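The Key to Number 22

So my aunt Ingeborg Vogler left me a piano. She didn't leave me a house to put it in, mind you, or the 300 dollars it would take to move the thing, just the piano and a note in her spiky handwriting that said "Minttu gets it in June if you haven't learned a song by then."

Minttu Rantala was her neighbor across the hall, and Minttu could already play about anything you hummed at her. I couldn't play a note! But I am a sore loser, and I'd been one since I was small (ask my cousins about the egg race), so I took the bus out to Skisilar every Saturday with a beginner's book and a bag of cheese rolls.

The apartment still smelled like her, cloves and floor wax. I'd let myself in, hang my coat on the wrong hook, and sit down to murder a waltz for an hour.
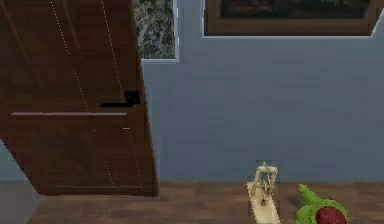

By the third Saturday, Minttu was knocking along on the wall to keep me in time. By the fifth she'd given up on the wall and come over, in slippers, with her own cushion.

"You play like you're late for something," she said.

"I am late. I've got till June."

She laughed so hard she had to hold on to the piano. Then she ate two of my cheese rolls and told me things about Ingeborg I'd never heard, like how she once sold a bicycle to the same man twice, and how she owed the bakery more than 100 crowns when she died and the baker wouldn't take a cent of it from anybody.

We got slower after that. Some Saturdays we barely lifted the lid. We'd talk until the bus was nearly gone and I'd run down the stairs with my shoes untied, the waltz still stuck on its second page.

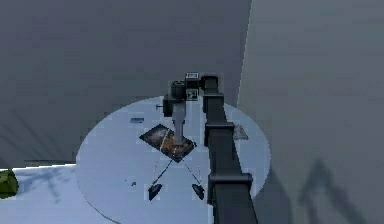
The round table, pale blue.

In June I played the whole song. It was terrible, with a hole in the middle where my left hand forgot what it was for, and Minttu clapped anyway and said she supposed the piano was mine.

"Where would I put it?" I said.

She looked at the wall between the two apartments for a while. Then she went to put the coffee on, and I turned back to page one.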